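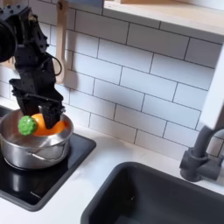 Kitchen tasks at the Clonlow open day

Visit report, 18 October 2019

The Clonlow site at Kirnham opened its manipulation lab to visitors for the afternoon. I went with one question: how near is a machine to clearing up after a meal in an ordinary house? The answer depends on how ordinary the house is.

The kitchen station uses a child-sized play kitchen with a cooking pot and toy food. The scale suits the arm's reach, and a dropped orange costs nothing. The task sounds trivial -- lower a two-fingered gripper into the pot, close on one item, take it out, put it down. The staff gave a figure of 200 attempts on this task, of which 187 ended with the item in the right place. The rest were mostly slips on rounded pieces lying against the pot wall, where one finger has no room to get behind the object.

A shiny pot is a poor target for a camera. Reflections on the inner wall can be taken for a second object, and the rim limits the angle at which the wrist can approach. The current software, called Cortés, plans a near-vertical descent and accepts contact with neighbouring items. I asked about soft fruit. Grip force is set by hand for each object class, and ripe tomatoes are not yet among them.
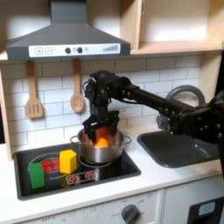
Gripper inside the rim of the pot, with green and yellow blocks standing on the left of the stovetop.

Speed is the other limit. A full pick and place was quoted at 8 seconds under good conditions. A person does it in one and does not need the pot to stay where it was.

The shop-floor half of the tour was more convincing. The Lalton cell sorts boxed parts into trays and had logged 831 picks by the time our group reached it. The boxes are all one size, the lighting is fixed and the trays are bolted down. None of that applies to a sink full of dishes.

My estimate for the home remains unchanged: single chores, in a kitchen arranged for the machine, with someone in the next room. The lab plans to add lidded pots to the task next.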